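Venmont Outdoor Furniture
Jobs at Drudside

Assembly and Packing Associate (seasonal, full time)

Venmont makes molded plastic seating, step stools and small tables for schools, campgrounds, churches and rental companies. We are hiring for the Drudside plant ahead of the fall order season. The job is hands-on, mostly standing, and you do not need factory experience. If you have worked in a kitchen, a stockroom or on a farm you will probably settle in fast.

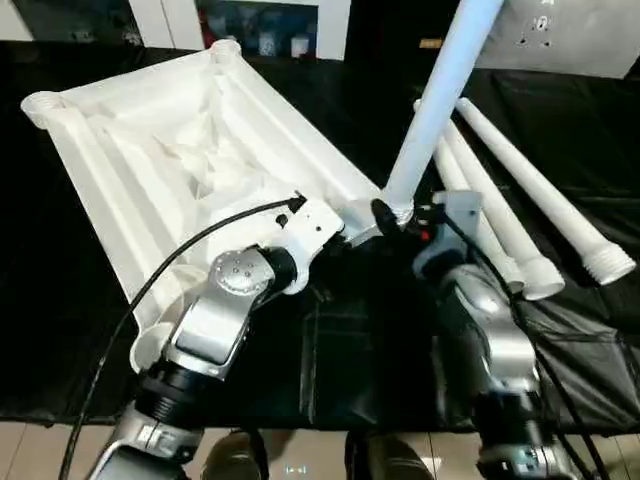

Page last changed: 25 May 2021

Pay and hours

The first shift runs 6:30 a.m. to 3:00 p.m. with a half-hour unpaid lunch and two paid breaks. The second shift runs 3:00 p.m. to 11:30 p.m. and pays a shift premium, which is listed on the offer sheet. Overtime is offered by sign-up sheet first and is only assigned when the sheet comes up short. We pay every other week, by direct deposit or paper check.

The season ends in November. People who want to stay on should tell their lead before then. We kept 30 seasonal workers last year and would like to keep more this year, but that depends on orders and we can't promise it.

What you will do

You will work at a bench in a team of four. Most of the day is fitting legs to seats and tabletops, checking the joints, and stacking or boxing finished pieces. Seats come to the bench from the molding side on carts. They are trimmed there, but edges still need a look, and you will have a hand scraper for the ones that need it.

You will also:

Check each leg for a full fit in its socket and set aside any that rock

Look over the ribs under the seat for short fill, cracks or sink marks

Set the chair on the level plate and write down any that fail 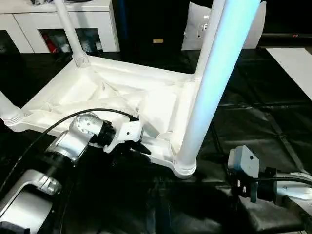

Label cartons and match them to the pick ticket

Load pallets to the height marked on the post and wrap them

Sweep your area and empty the scrap bin at the end of the shift

Everyone rotates. Two hours on fitting, then two on inspection or packing. Leads try to keep people together who work well together, but you may be moved to cover an absence.

What we need from you

You must be 18 or older and able to work in the United States. You need to be able to lift up to 54 pounds, with a team lift for anything above that. You need to read a pick ticket in English and write clear numbers. A high school diploma is not required.

Closed-toe shoes are a must from day one. Safety glasses and gloves are supplied. The molding side is warm in summer and hearing protection is required there — the bench area is quieter, but you will walk through molding to reach the lunchroom.

We ask about attendance at the interview. If you already know of days you can't work, bring the dates with you. Known dates will not count against you. Calling out on short notice during your first month might.

Training

Your first four days are paid training at the regular rate. Day one is paperwork, the safety talk and a walk through the building. On the other three you work next to an experienced associate and go at your own pace. There is no piece rate at Venmont and we don't plan to bring one in. Training is given in English, and several leads can also help in Spanish or Greek.

Getting here

The plant is at the end of Christodoulou Road, past the feed store. Parking is free in the gravel lot on the north side. Bus 79 stops at the road entrance and the first run gets in ahead of the first shift. The last bus leaves before the second shift is over, so you will need your own ride home if you choose that one. There is a carpool sheet by the time clock.

How to apply

Fill out the form on Nunex, our hiring site, or pick up a paper copy at the front office between 8:00 a.m. and 4:00 p.m. Paper copies go in the gray box next to the office door. You don't have to send a resume. Two references are enough, and one of them can be a teacher, coach or neighbor.

Tell us which shift you want, and whether you could take the other one if yours is full. We call in the order that applications come in. If you miss the call we will leave one message and hold your place for a week.

Interviews take 20 minutes and include a short visit to the benches, so wear shoes you can walk the floor in. Bring a photo ID.

Questions about the job or about an application already sent go to Eftychia Liapis, Hiring, at the front office. Please do not call the shipping desk — they can't look up applications.

Venmont is an equal opportunity employer. If you need a change to the application or the interview because of a disability, tell the office and we will set it up.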